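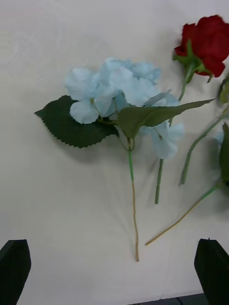

The blue hydrangea with its dark green leaves, lying flat on the cloth.

I bought the Durier steamer in August, after one year of looking at my artificial flowers and feeling sad about them. I have many of them at home. My windows face north and real plants do not live long with me, so I gave up and went to fabric. But fabric flowers have their own problem. They arrive in a box, pressed flat, and they keep the shape of the box. Also they collect dust, and the dust makes every color a little gray.

The Durier is a small garment steamer for the hand, sold mostly for travel. The seller, Frandsen, has it in the sewing section and not with the big irons, so I had to search a little. I paid 70 dollars for it. For a small steamer this is not cheap, and I hesitated between it and the Warkard, which a neighbor lent me for one weekend.

First, the good things. It heats in less than one minute. The steam comes out soft and quite dry, and this matters very much if you want to use it on something glued. The Warkard is stronger, but it spits. I held it near an old shirt and it left drops as big as lentils. For a shirt this is no tragedy. For a petal it can leave a ring. In all my weeks with the Durier, it spat only when I held it too much on its side, and the manual warns about this on page 4, so I accept that it was my fault.

The handle is comfortable. I have small hands and I can reach the button with my thumb without changing how I hold it. The cord is long enough to go from the kitchen outlet to the far end of my table. There is a lock for the button, so you do not have to press all the time, but I do not use it near flowers. I prefer short puffs, then I shape the petal with my fingers, then I wait. If you steam too long the fabric becomes tired and hangs down. I learned this with a peony which I will not show to anyone.

For clothes it is only acceptable. Linen is too much for it. A cotton blouse takes me 12 minutes and still the collar is not flat. Curtains are better, because they hang and their weight helps. I did the curtains of my bedroom on a Tuesday evening and I was happy with the result, except that I had to fill the water tank three times.

So the tank is my main complaint. It is really very small. It is also difficult to open with wet hands, and the rubber plug does not always go back in its place on the first try. When it is not closed well, the water runs slowly down the handle and into your sleeve. I wrote to Frandsen about a spare plug and they answered politely that it is not sold separately.

The second complaint is the noise. It makes a knocking sound from the pump, not loud, but my cat leaves the room every time.

In the box you also get a brush attachment, a cloth bag and a measuring cup. The brush is good for wool coats. The bag is too tight if the steamer is even a little warm, so mine stays on the shelf without it. I use tap water, which is quite hard here, and after some 12 fillings I saw white dots around the holes. I cleaned them with vinegar as the manual says and they went away.

Would I buy it again? For clothes only, no. There are cheaper ones that do the same work, and Plarkdale has a model with a tank almost double in size, though I did not try it. For small and delicate things, hats, ribbons, silk flowers, doll dresses, I would say yes. I give it 4 stars, and I would give the last one too if they changed the plug.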